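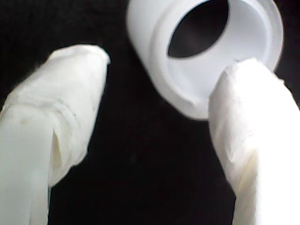 Kashindye, April 2019 – Rarnis will start selling its sorted desk box in May, the company said. The box is open at the top and meant for the small things that pile up on a work surface, such as tape, snacks and clips.

The first run is 2,000 boxes. Of these, 675 are already set aside for offices and schools that ordered through Stumico, which handles sales for Rarnis in the region.

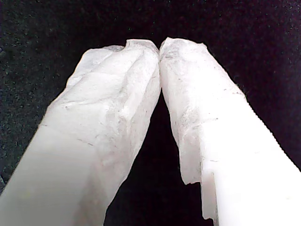
Each box is black, square and split into three compartments. Two are small and sit one over the other on the left. The third runs the full height of the right side, so longer items can go there.

Rarnis tried the layout for 18 weeks at its Inon workshop before settling on it. Staff there asked for one long space – an earlier version had four equal ones, and snack bars did not fit. 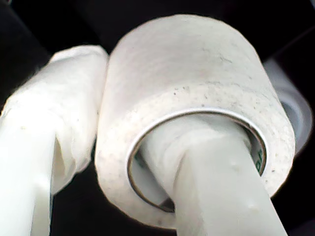 A roll of white tape.

Boxes will be sold singly and in packs of 3. Orders placed before the end of May ship without a delivery charge inside Kashindye.
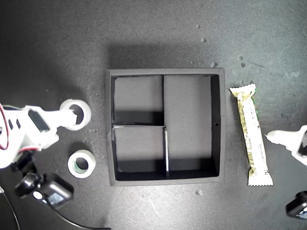 Can the dividers be taken out?

They are fixed in this version. Rarnis plans to look at a removable set once the first run has sold.

Stores that want to carry the box should contact the Stumico sales desk.

Recent releases
Rarnis moves packing work to Inon
Stumico adds school supplies to its spring list
New opening hours at the Kashindye store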